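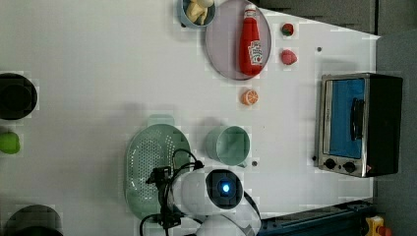 주방놀이 장난감이랑 진짜 살림 섞어서 쓰시는 분 계세요? 정리 질문

글쓴이: 콩나물국밥2
조회 336 · 댓글 11

급하게 씁니다 애 낮잠 깨기전에 ㅠㅠ
흰 테이블 하나를 애 주방놀이 자리로 쓰는데요. 처음엔 장난감 음식만 올려놨다가 점점 진짜 그릇이 넘어가서 지금은 접시, 연두색 채반, 컵, 하늘색 볼까지 다 거기 있음. 케찹통도요. 저녁 하려고 케찹 찾으면 냉장고에 없고 애 접시 위에 누워있어요.
채반은 특히.. 저 상추 씻어야 되는데 매번 거기서 들고옴.

고민은
- 놀이용 그릇을 따로 살지 그냥 같이 쓸지
- 딸기, 오렌지 조각 같은 자잘한거 어디다 담는지
- 소형 오븐을 테이블에 같이 둬도 되는지. 지금 오른쪽 끝에 놨어요. 둘데가 없어서

남편은 그냥 두라는데 저는 저녁마다 치우는게 일이라서요. 다들 어떻게 하세요

--------

댓글 1
밤고구마엄마
저희도 똑같음 ㅋㅋ 저는 포기하고 같이 써요. 애가 진짜 그릇을 훨씬 좋아해요. 장난감 냄비 사줬더니 쳐다도 안봄

댓글 2
살림은장비빨
따로 사세요 무조건. 입에 들어가는 그릇이랑 바닥에 굴리던 그릇이랑 섞이면 설거지 두배. Kozan에서 나온 소꿉 세트 쓰는데 크기도 적당하고 괜찮아요. 단점은 컵이 너무 작음

댓글 3
콩나물국밥2 (글쓴이)
└ 오 그거 봤는데 볼도 들어있나요? 애가 볼에 음식 조각 수북히 담는걸 제일 좋아해서 볼이 꼭 있어야되요

댓글 4
살림은장비빨
└ 볼은 없었던거 같은데.. 잘 기억이 안나네요 ㅠ 확인해보세요

댓글 5
현미밥한공기
저는 반대요. 소꿉 세트 사봤자 짐만 늘어요. 저희집은 안쓰는 그릇을 빼서 애한테 아예 줬어요. 이 빠진거 말고 멀쩡한데 손 안가는거. 대신 "이건 네거" 하고 칸을 따로 정해줬더니 제 찬장은 안 건드림. 돈 한푼 안들었고
채반은 하나 더 사서 색 다른걸로. 같은 색이면 결국 섞여요

댓글 6
늦은아침
오븐은 좀 걸리는데요. 진짜 쓰는 오븐이면 애 노는 자리랑 붙여두는건 아닌듯. 유리문 뜨거워지고 손잡이도 애 눈높이에 딱 오잖아요. 그릇은 섞여도 씻으면 되는데 이건 다른 문제임. 저라면 오늘 옮겨요

댓글 7
밤고구마엄마
└ 코드 뽑아두면 되지않나요? 저희는 안쓸때 무조건 뽑고 빵 구울때만 애를 거실로 보내요. 좁은집은 둘데가 진짜 없음..

댓글 8
늦은아침
└ 뽑아도 방금 쓴 오븐은 한참 뜨거워요. 그리고 애들은 다이얼만 보면 돌려놓음. 돌아간 줄 모르고 꽂으면 바로 켜지는 제품도 있고요. 좁은집 얘기는 이해하는데 선반 하나 달면 해결돼요. 저는 Fisteck 벽선반 썼고 소형가전 하나 올리는데 문제없었어요. 무게 제한은 꼭 보시고

댓글 9
현미밥한공기
└ 이건 저도 늦은아침님 말에 한표. 아니면 애 자리를 옮기세요 낮은 상 하나 펴주고. 오븐보다 장난감이 옮기기 쉬움

댓글 10
서랍속양말
자잘한 음식은 저 이렇게 해요
뚜껑있는 납작한 통에 과일만. 나머지는 지퍼백. 통은 Trevley 거 2개짜리 묶음인데 1732원인가 행사할때 샀어요 지금은 모르겠음
종류별로 더 나누는건 비추. 과일칸 채소칸 빵칸 만들었다가 이틀만에 다 섞임. 애가 스스로 치우게 하려면 그냥 한통에 와르르가 최고
그리고 작은 딸기 같은건 동생 있으면 조심하세요. 저희 둘째가 거의 입에 넣을뻔해서 그 뒤로 작은건 높은데 둠

케찹은.. 다 쓴 통 씻어서 주세요. 라벨 그대로 붙어있으면 애는 모름 ㅋㅋㅋ 저희는 케찹 마요 다 그렇게 넘겨줬어요

댓글 11
콩나물국밥2 (글쓴이)
└ 다 쓴 통!! 왜 이 생각을 못했지
답글 다 읽었어요 감사합니다. 일단 오븐은 오늘 저녁에 남편 오면 싱크대 옆으로 옮기기로.. 전자렌지를 좀 밀면 들어갈거 같아요 거의 11cm 모자란데 선반에 있는 쌀통을 빼면 될듯
그릇은 현미밥님 방법으로 해보고 안되면 세트 살게요. 접시는 저도 손 안가던거라 그냥 주려구요. 근데 채반은 못줘요 ㅋㅋ 그거 물 잘빠져서 아끼는거라. Drarkusdale 매장에 작은 채반 있었던거 같은데 11월에 할인하면 그때 하나 살까봐요
선반 링크는 쪽지로 부탁드려도 될까요 늦은아침님
애 깼네요 이만 ㅠ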